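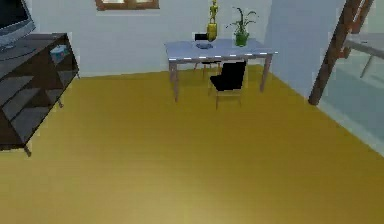
Feyisa to open flat-pack furniture plant in December

Furniture maker Feyisa will begin production at a second plant in December, moving its shelving and media storage lines out of the building it has used since the company was founded. The new site, a former textile warehouse on the Corier industrial park, will employ 263 people once both shifts are running.

The company said the older plant will stay open and will make only tables and bed frames. Workers on the shelving lines have been offered transfers, and most have accepted. Those who live more than 10 miles from the new site will get a travel allowance for the first year.

"We ran out of floor space two years ago and have been renting storage ever since," said Tiruwork Tsegaye, Feyisa's head of operations. "Panels were being cut in one building, finished in another and boxed in a third. Now they will come in one door and leave by the other."

At full output the plant is expected to ship about 1000 units a day, most of them low media stands and bookcases sold for home assembly. Feyisa supplies the Ikari chain of home stores and also sells under its own name online. It stopped making office furniture last year after several years of falling orders.

The equipment is being installed by Clasis, which also fitted out the company's finishing shop. Two of the three cutting lines are in place and are being tested. The last is due to arrive next month, along with a dust collection system that the county asked for before it would approve the building permit.

Norbert Vida, who represents workers at the older plant, said the union had asked for written terms on overtime during the move and had received them. Talks on night shift pay are still open. "People want to know what the schedule looks like after the first few months," Vida said. "We don't have that yet."

Feyisa said prices on current shelving models will not change before spring. Orders placed during the move may take up to three weeks longer than usual to ship, and customers with open orders will be contacted by email. Replacement parts will continue to be sent from the older plant.

Hiring for the second shift starts next month. Applications will be taken online and at the Corier site office, which opens at 8 a.m.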